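Home | News | Film & TV | Music | Newsletter | Contact

Last updated: November 2022

Glenys Rudd is coming back to television, and I have been grinning since I heard!

For anyone who came in after her heyday, Rudd played Aunt Corrie on the long-running family drama Hulme, the one who ran the bus depot and kept everybody's secrets in a biscuit tin. She did 386 episodes. Then she left, moved out to the coast, and apart from one radio play and a very funny guest spot on a cooking show, that was that. Fans wrote letters. I wrote one myself when I was in high school (no reply, but I did get a signed card, and it is still on my fridge).

Now she has signed on for Kovimia, a six-part mystery set on an island where the ferry has stopped running for the winter. Rudd plays the retired schoolteacher who taught nearly every suspect to read. The production company, Naltumetti, put out the news last week along with a short note from Rudd herself. "I read the first script at breakfast and the second one before lunch," she wrote. "By the time it got dark I had called them and said yes, and then I had to call my sister and tell her I couldn't come for Christmas."

I love that so much. She was never an actor who took a job for the sake of being seen, and you could feel it in her work. Go back and watch the Hulme episode where Corrie finds the letter in the glove compartment. She barely says a word for a whole scene and you still know exactly what she's thinking.

Filming starts in April. The island scenes are going to be shot first while the light is still low, and then everyone heads back to the mainland for the interiors. Each episode runs 90 minutes, so these are pretty much six small movies, and I could not be happier about it. There's no air date yet. My guess would be the winter after next, but it's only a guess, so please don't mark your calendars on my account.

The music is by Skondetti, the sister duo who did that gorgeous cello record a few summers ago. They've already played one piece from the score at a small concert in their hometown, and a reader who was there wrote in to say it made the hair on her arms stand up. She also says the sisters are big Hulme fans and asked to be introduced to Rudd before they asked about anything else!
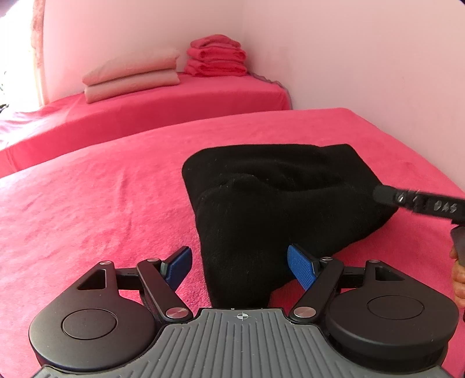 As for the rest of the cast, Naltumetti is keeping quiet. The note mentions a "young detective" and "a family of boat builders," and that's all we get. There has been plenty of chatter on the message boards about old Hulme faces turning up – I've seen at least four names thrown around – but none of it comes from anyone connected with the show, so I'm leaving the names out until there's something solid.

One more bit of happy news for the faithful. The Hulme fan club, which had gone pretty sleepy, is up to 3671 members, and a lot of them joined in the days after the announcement. They're doing a group rewatch of season 2, starting with the wedding episode, and you don't have to be a member to follow along. New people are very welcome, and the regulars are good about not spoiling things. I'll be there with popcorn and the signed card.

Next issue: your letters on the best and worst TV weddings. Keep them coming, I've had some wonderful ones already.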